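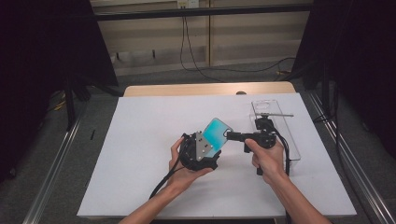
Setting a client's hair on rollers is mostly a matter of what the hands do between sections, and this handout covers the parts of the first practical that people asked to have written down. Work with both hands from the start. One hand supports the section from underneath, the other does the fine work. If the supporting hand drops, the tension goes and the root will lift unevenly.

Sectioning

Take a clean parting with the tail comb. The section should be no wider than the roller and no deeper than its diameter. Comb from root to point until there is no drag. Hair left tangled at the points will give a fish-hook end, and you cannot brush that out later.

Winding

Hold the section up and slightly forward of its base for full lift. For less lift, hold it straight out. Place the points flat on the roller, smooth them round with the thumb, then wind down to the scalp with even tension. Pin through the roller so that the pin does not press on the skin. Ask the client if anything pulls - they will not always say.

Drying and cooling

Mrs Ortner's rule for the practice heads is 30 minutes under the hood on medium, then leave them to cool before taking anything out. Fine hair may need less. Test one roller at the crown and one at the nape, as the nape is usually last to dry. Taking rollers out warm is the most common cause of a dropped set.

Dressing out

Remove rollers from the nape upwards. Brush through firmly with a bristle brush to get rid of roller marks, then backcomb only where the shape needs it. Finish with a light spray held well away from the head.

For the next session

Bring your own tail comb, setting pins and a clean towel. Rollers are in the Sarura trolley, sorted by size. Please put them back the same way. Written work on hair structure goes to Uchenna Ojo before the June assessment.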